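Rapport de projet : le miel de Prenasdale, ou comment une étiquette peut raconter n'importe quoi

J'ai choisi le miel un peu par gourmandise, je l'avoue tout de suite. Ma grand-mère en mettait partout (dans le café, sur les carottes, dans les yaourts) et elle jurait qu'elle reconnaissait un châtaignier d'un tilleul les yeux fermés. Quand on nous a demandé un sujet « produit alimentaire et confiance du consommateur », je n'ai pas cherché bien loin !

Ma question de départ était assez simple : est-ce que les gens lisent vraiment l'étiquette d'un pot de miel, et est-ce qu'ils en tirent quelque chose ? J'ai préparé un questionnaire de 32 questions, beaucoup trop long, mon tuteur Cathal Fahy me l'avait dit et il avait raison. J'ai quand même obtenu 238 réponses, dont 200 complètes. Les autres se sont arrêtées en route, souvent au moment où je demandais le revenu du foyer. Si c'était à refaire, je mettrais cette question à la toute fin, ou nulle part.

Premier résultat, et là j'ai été surprise : 116 personnes sur les 200 m'ont répondu qu'elles choisissaient leur miel à la couleur. Avant le prix, avant l'origine, avant la fleur. Un miel clair est jugé « doux », un miel foncé « fort » ou « plus naturel », selon à qui on parle. Une dame rencontrée au marché m'a même expliqué qu'un miel trop clair était forcément coupé au sucre (c'est faux, l'acacia est très clair de nature, mais allez le dire à quelqu'un qui achète le même pot depuis des années).
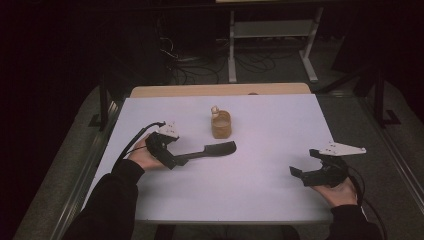
La couleur, donc, mérite un chapitre à elle seule. Elle dépend d'abord des fleurs butinées, ensuite de l'âge du miel et de la façon dont il a été chauffé ou stocké. Un miel qui vieillit au chaud fonce, et un miel qui cristallise s'éclaircit, ce qui embrouille tout le monde. Et puis il y a le fond sur lequel on le regarde ! Un liquide brun ambré dans un petit récipient en verre, posé sur une surface blanc lavande très pâle comme sur la photo, prend une teinte chaude et dorée qui donne tout de suite envie. Je suis certaine que le même ton sur une étagère sombre attirerait beaucoup moins l'œil. Les marques l'ont bien compris, et c'est ce que j'ai essayé de creuser dans la suite.

J'ai comparé deux vendeurs, Drastura et la petite maison Sukprasert. Chez Drastura, l'étiquette est minuscule et laisse voir presque tout le contenu, avec le mot « fleurs » écrit en gros et l'origine en tout petit derrière. Chez Sukprasert c'est l'inverse : une grande étiquette en papier kraft, le nom du village de Prenasdale, le mois de récolte (septembre), et on ne voit quasiment plus le miel. Devinez lequel mes répondants trouvaient le plus « authentique » ? Sukprasert, largement, alors qu'ils venaient de me dire qu'ils choisissaient à la couleur. J'ai relu mes tableaux plusieurs fois en pensant m'être trompée de colonne.

Pour le traitement des réponses j'ai utilisé Pruso, le logiciel que la fac nous prête. Il est pratique pour les croisements, beaucoup moins pour les graphiques, et j'ai perdu une soirée entière à comprendre pourquoi mes accents disparaissaient.

Côté limites, il y en a pas mal. Mon échantillon est très étudiant, donc plutôt fauché, et j'ai fait passer une partie des questionnaires le matin devant une boulangerie, auprès de gens qui avaient surtout envie de leur croissant. Je n'ai pas non plus fait goûter les miels à l'aveugle, faute de budget. Je voudrais le faire au second semestre, avec des gobelets opaques et les mêmes questions en version courte, et j'ai déjà demandé à Sukprasert s'ils accepteraient de fournir les pots. J'attends leur réponse.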